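Keep the drawer of leads

My council, Whitelaw, now wants small electricals sorted before it will take them. Kettles go in one crate, anything with a battery in another, and cables in a third. The cable crate is always full by mid-morning. In March I stood in the queue at the Rorlow tip and watched people drop in whole carrier bags of the stuff, most of it with years of use left.

I think we throw wire away too easily. A lamp with a dead flex is a lamp that needs a new flex, and the part costs less than a sandwich. I have kept a drawer of old leads for 7 years and it has saved me from buying a radio, two desk lamps and a doorbell.

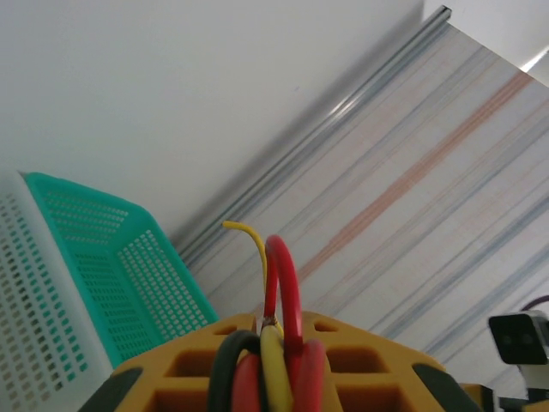 Red, yellow and black: insulated wire in three colours.

The usual objection is safety, and it is a fair one. Mains wiring should be left alone by anyone who hasn't been shown how to do it. But low-voltage jobs are a different matter, and schools used to teach them. Mine gave us a battery, a bulb and an afternoon. My nephew's school gives him a worksheet.

Makers could help as well. When the switch went on my Istis fan, the casing was glued shut and the firm offered me 10 per cent off a new one. A screw would have cost them next to nothing.

I would like the council to put a shelf beside that third crate, where people could leave good cable and others could take it – free, no forms. Rorlow has the room for it, next to the paint.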